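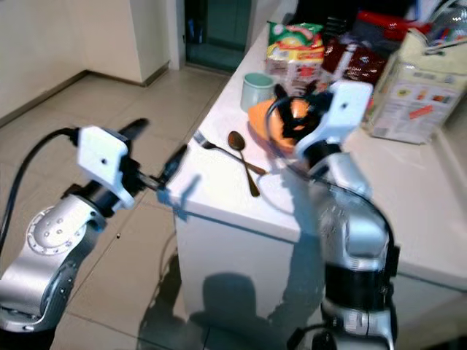
Can a robot clear the table yet, or is it still all hype?
Posted by Dzifa Owusu, Apr 6, 2025

My brother Ayuba is convinced we'll have something doing the washing-up by July. I'm more doubtful! I'd settle for a pair of arms that can move bowls and plates about without smashing anything (we have a lot of bowls, and two children who use every one of them). Is anybody living with one, or working with one? What's the bit they can't do?

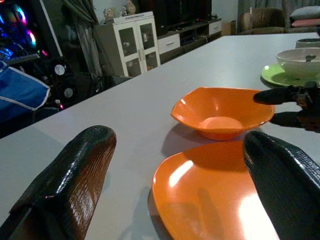 I'm not after anything fancy, just the after-tea tidy, plates in one pile and cutlery in the pot. Budget is more or less nothing, so this is mainly to settle a row.

Miloslav Koubek

I look after two arms at Letlow, packing side, so not a kitchen, but I've had a go with crockery on my breaks. Picking up a bowl is fine. You put one finger inside and one outside and squeeze, and plastic forgives you a lot. 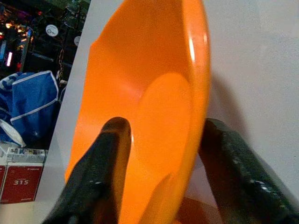
Putting it down where you wanted it is harder, and a fork lying flat on a smooth table is a pig of a job. Mine took 7 goes at a teaspoon and then I picked it up myself. Stacking plates I'd call half there. Glasses, no, keep them well away. So you win the row for this July, I'd say, but I wouldn't bet against Ayuba for ever.

Huguette Cloutier

just get a dishwasher, ours is a Pornel and it's been going 10 years. you still have to load it mind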